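Minutes of the March meeting, Undico users' group
Taken by me again, as my hand went up too slowly

Start 14:00. Apologies from the Cakley lot, who had a delivery.

1. Last minutes
Agreed, once I'd fixed the spelling of Yáñez in two places. Sorry!

2. The open day
Most of the afternoon went on this. Flurina Hubmann ran us through the visit to Clolon, and I must say I'm keener than I was. We had 32 people through the door, which is a squeeze if you've ever seen their hallway, and 14 of them put their names down for a turn with the hand-held grippers. Everyone wanted the bedroom session — folding, packing, tidying, the ordinary stuff — and the queue for it went down the stairs (next time we book slots). The talk beforehand ran too long. Flurina agreed, and she gave it.

Several of us felt visitors learn far more from holding the thing than from any slides, and I've put that down as the view of the meeting. Turns to be five minutes each in future.
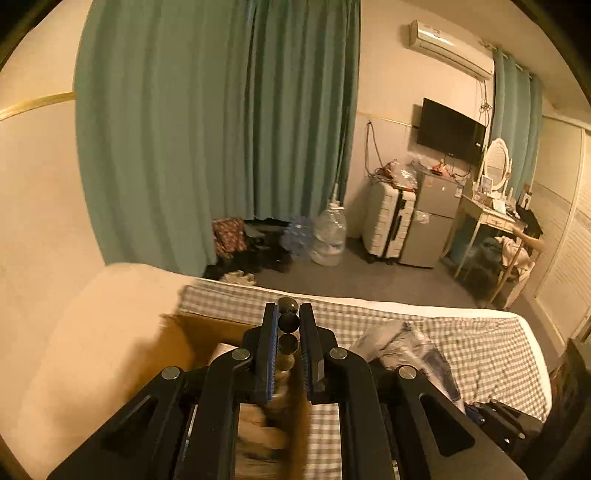
Hermine Lehner asked whether beginners might have an easier time starting with one gripper and adding the second later on, as working both hands together had been the bit people found hardest to get used to. Good point, and Flurina will ask Clolon.

3. Next visit
Yáñez have offered us a morning. Hermine to ring them about parking and whether we can bring our own lunch.

4. Any other business
The tea money is short again. Closed at 15:40.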